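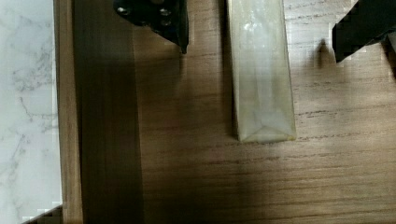 Roxana Gavrilă had been dreading the guest pantry for years before a robot had anything to do with it. She runs the kitchen side at Prumasstead, a residential conference house where people come for a week and drink a frightening amount of tea, and she is the first to say the job wears you down in small ways. "It's the putting back," she told me. "Forty times a day you put back the same thing somebody left out." Since October the arm the staff call Wetar has taken on a share of that, and I could have watched it all day! The gripper is just two flat black fingers that narrow to a point, and when they come down on either side of something as plain as a frosted, see-through bar lying on a wood-grain tabletop, you find yourself holding your breath.

Gavrilă laughed when I told her so. "Everybody does that the first week. Then you walk past with a tray and forget to look."

What she talks about most is her own day. The old shift began at six with wiping, sorting and refilling, and the guests came down before she had finished. Now she starts with the guests. "I know their names by Tuesday. I used to know their cups."

Her colleague Lionel Vasseur was harder to win over. He has worked the pantry longer than anybody and has strong views on where things belong. "I thought, it will put the sugar with the salt and I'll be blamed," he said. Then the Juveveck people who set up the arm asked him to show them how he does it, and he spent the better part of a month doing exactly that, picking things up and putting them down while they took notes. He's still a bit amazed by it. "Nobody ever asked me how I hold a spoon. I had a lot to say!"

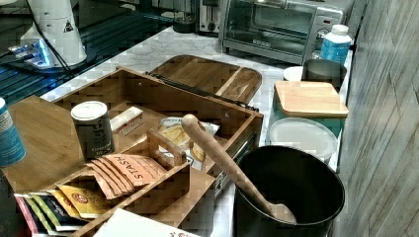 Tea is his specialty. Paper packets slide, he explained, and they bend, and two of them will stick together and pretend to be one. Wetar has logged 2,956 pick-ups so far, and 1,546 of those were practice runs with Vasseur standing next to it, calling out when he thought the grip was wrong. He was right often enough that the Juveveck team now phones him before they change anything.

Did he worry about his job? "Of course. I asked on the first day, in front of everyone." The answer was that no hours would be cut, and so far none have been. His have shifted, with 2 mornings a week spent on teaching the arm and the rest with guests. He'd like the teaching to show up in his pay, and he said so with the manager, Inès Coste, sitting across from us. She told him it was on her list for the fall. "It's been on the list since spring," he said, and she agreed that it had.

Gavrilă has a complaint of her own. The arm is slow, and when a coach party arrives early she switches it off and does the whole counter by hand. "Ten minutes, done. I like that too, you know. I don't want to lose the knack."

Before I left, Vasseur wanted to show me the grip he is working on next, for lids. He did it in the air with two fingers, very slowly, and then did it again so I could get it down in my notebook.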